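Home What we do Prices About us Notes Contact

About Nutuvico

Most pages like this one begin with a passion. Somebody was always passionate about kitchens, or about people, or about helping people find their dream kitchen. We have read a great many of them, partly because reading them is part of the job, and we have yet to see one that helped a customer decide anything. So we will try to stick to what we do, what we charge for and where we think our own trade deserves a bit of suspicion.

Nutuvico checks kitchen quotes. You send us the drawings and the price you have been given, and we go through both, line by line, and write back with what we think is missing, what is doubtful and what looks fair. We don't sell kitchens or fit them. We don't take a fee from anyone who does, and if you use the firm we were rudest about, that is your business.

How it started

Humaira Mughal spent 14 years in kitchen showrooms, the last of them managing one. She left with a low opinion of the word "from", as in "kitchens from", and of the sale that ends this weekend and begins again the next. Her view was, and still is, that the price on the first page of a kitchen quote tells you very little until you know what has been left out of it. Worktop joins, waste removal, the electrician, making good the wall behind the old units: all of these can be in or out, and two quotes that look thousands apart may be for much the same work.

She began by reading quotes for friends. Then for friends of friends, who were less polite if she got it wrong. Noman Bukhari joined from the fitting side, having got tired of arriving at houses with a drawing that put a drawer where the boiler was. Between them they opened the office in May, above a dry cleaner's, with one desk and a printer that we still have and still complain about.

The name means nothing. A branding person offered to find a meaning for it afterwards, for a price, and we said no.

What we are doubtful about

"Free design service." A designer's hours have to be paid for by someone. If the design is free, the cost is in the units, or the drawing stays with the showroom so you can't take it elsewhere. Ask which. Some firms will give you a straight answer and some will change the subject to handles.

Guarantees with large numbers in them. We once read one that ran to 50 years and covered the cabinet box, but left out hinges, runners, doors, edging and "damage arising from moisture". In a kitchen that leaves rather little. Ask for the wording before you sign, and read what it excludes first.

Computer drawings. They are useful for working out where things go, and we would sooner see one than a sketch on the back of an envelope. But the light in them is always lovely, the walls are always straight and the floor is always level. We have measured a lot of houses and have not met that floor. Nor does a drawing tell you whether the door of a tall unit will clear the radiator, unless somebody bothered to put the radiator in.

Us, for that matter. We are a small firm being paid to find fault, and a firm paid to find fault will tend to find some. We try to guard against this by charging the same whether our report is long or short. Last year some of our reports said, in effect, that the quote was fine and the customer should get on with it. A few people felt they hadn't had their money's worth. We can see why, but we are not going to invent a problem with your plinths to cheer you up.

Who works here

Humaira Mughal reads the quotes and signs every report. If it has her name on it, she has read it herself.

Noman Bukhari looks at the drawings. He checks measurements against each other, asks where the pipes are and wants to know what is on the other side of every wall.

Fouzia Bangash answers the phone and the emails, and does the accounts. She also decides when a job is too tangled for us and should go to a surveyor.

Denise Sedgwick works two mornings and deals with disputes, meaning kitchens that have already gone in and gone wrong. She can't promise to get your money back and will say so at the start of the call.

What we look at

Every report covers the same ground: units, worktops, appliances, services, fitting and terms. Appliances take up more room than people expect. The quote may say "oven, built-in" and nothing more, and that could be almost anything. We ask for the model numbers, then look them up and compare them with what you would pay if you bought them yourself. We also ask about heights. A stacked column saves floor space, but the height that suits the person in the showroom may not suit the person lifting a full roasting dish, and it is hard to change once the housing has been built.

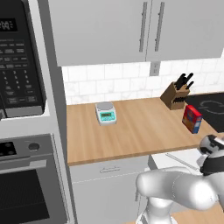 Microwave over wall oven in a light grey tall unit, as rendered.

Then there are the terms. We look at how much is due before anything arrives, what happens if a door turns up damaged, and who you ring when the fitter and the showroom each say it is the other's fault. Mudassar Rana, who used to fit for Noman and now checks the services section for us, would add a line about sockets here, so consider it added. Check where they are. Check them again when the drawing is revised.

What it costs

A written report on one quote is £94. A second quote for the same kitchen, sent at the same time, is half that. Phone calls about a report you have already paid for are free, within reason, and Fouzia is the judge of reason. We don't have a premium package. We were advised to bring one in, so that the ordinary one would look cheap beside it, and that is just the sort of thing we would warn you about in somebody else's price list.

We have no page of glowing comments either. We could only show you the ones we chose. If you want to know what we are like, ring and ask us something awkward. The office opens at nine and closes when the post has gone.

14 shares 2 comments

Related
What "supply only" leaves out
Didmont or Soomro: two quotes for one galley kitchen
The Priltar worktop terms, read slowly
Should you pay a deposit on the day?
When a quote is too tangled for us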